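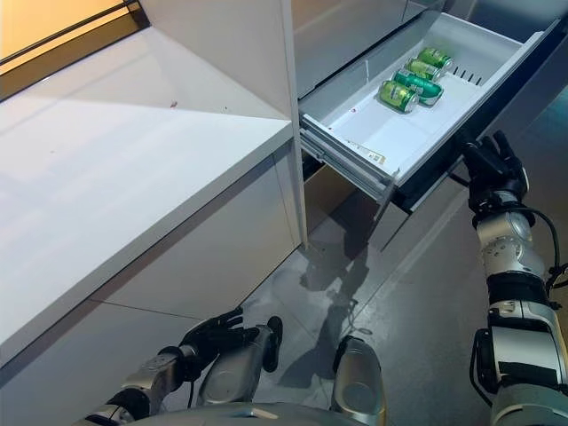 Pantry and Drinks Assistant (part-time), Vania House, Jastemberg

Vania House is a shared office building in Jastemberg, with 12 small companies and one big kitchen which everybody uses. We are looking for a person who will take care of the drinks in this kitchen: receive them, put them in the refrigerator, keep the stock in order and keep the surfaces clean. The position is open from October and it is 100 hours per month, in the mornings.

What you will do

Each morning you check the refrigerator drawers and fill them from the storage room on the ground floor. Cans are placed lying on their sides, close together, starting from the back left corner of the drawer. The older cans go to the front, so that they are taken first. You write down what is missing and prepare the order for our supplier, Ruddock.

You will also wipe the drawers inside and keep the small air openings free. A drawer on full rails is heavier than it seems when it is loaded, so please open it slowly and never lean on it.

In the afternoon there is no assistant, and the tenants help themselves. For this reason the kitchen must be left ready before you go home. 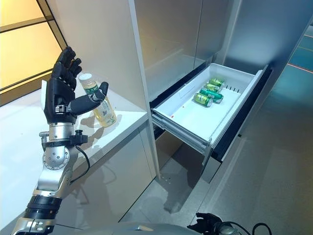

Our tenants often have visitors, and before a meeting you will prepare drinks for them in the kitchen. Bottles are set upright on the white countertop, like the one with the pale yellow drink and the green and white label, and the meeting host takes them from there. The countertop is glossy and it shows every fingerprint, so you will clean it more than one time in a morning. After the meeting you bring the unopened bottles back to the refrigerator and rinse the empty ones for return.

What we expect

You can lift a full case of drinks and carry it up one floor.
You can read a delivery note and compare it with the goods.
You speak enough English to talk with the tenants. It does not need to be perfect.
You are on time. Deliveries come early and the driver cannot wait.

Experience in a kitchen, a hotel or a shop is welcome but not required. We will show you everything in the first two weeks, and these weeks are fully paid.

What we offer

The monthly pay is 2,720 before tax. You receive work shoes, two aprons and a travel card for the city. Drinks during your shift are free. The contract is for one year and can be made longer if both sides wish it.

How to apply

Please send a short letter and your resume to the Vania House office, 399 Visham Road, Jastemberg, or bring them to the front desk. Write "Pantry" on the envelope. A photo is not necessary. We will answer every letter, also when the answer is no.

Posted 6 July 2020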